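Fashion Retail Online – handout, session 3
July 4, 2019

Topic: hair and wig stores on the web. How they sell, how they lose people. Read before class, bring a pen.

1. The product page

Shopper can't touch the hair. So the page does the touching for her. Needs: fiber type (human, synthetic, blend), cap size, length in inches, density, heat limit if any. Color names are a mess – "honey" at one store is "caramel" at the next. Always a swatch next to the name.

Compare Irnano and Drerner (printouts from last time). Irnano puts cap size at the top, Drerner hides it under a tab. Same kind of stock, very diffrent number of size complaints. 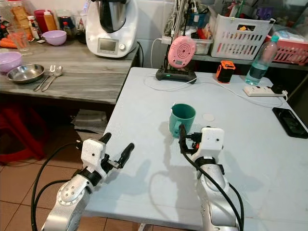

2. Price and the fake sale

Drerner runs a permanent markdown. "Was" price crossed out all year. Regular customers stop believing it, new ones still click. Discuss: when does it stop being a sale?

Irnano lace front, our worked case: list $85, no crossed out price, shipping included. Write down what the shopper sees at each click up to checkout. Any new charge after the cart = mark it in red.

3. Reviews

Warrier export has 3,963 reviews in it. You do not have to read them all. Sort by length, take the long ones, then the ones with customer photos. Look for:
shedding
shine (too much, synthetic mostly)
color off from the swatch
itchy cap

Star average tells you very little. Two stars for late shipping is not two stars for the hair, keep them in separate columns.

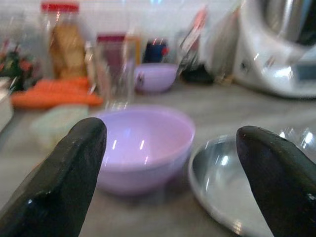 Also watch for reviews all posted in the same week with the same wording. Flag, don't delete.

4. Returns

Hygeine rule: most stores won't take back a worn wig. Fine, but say so before payment. Viminton has it on the product page, in plain words, plus a try-on guide (leave tags on, keep the hair net under it). Copy that approach for your own store draft.

For next session
– store draft, 2 pages max
– one product page rewritten, pick from Drerner
– review columns filled in, bring on paper

Exchange policies we do next time, ran out of room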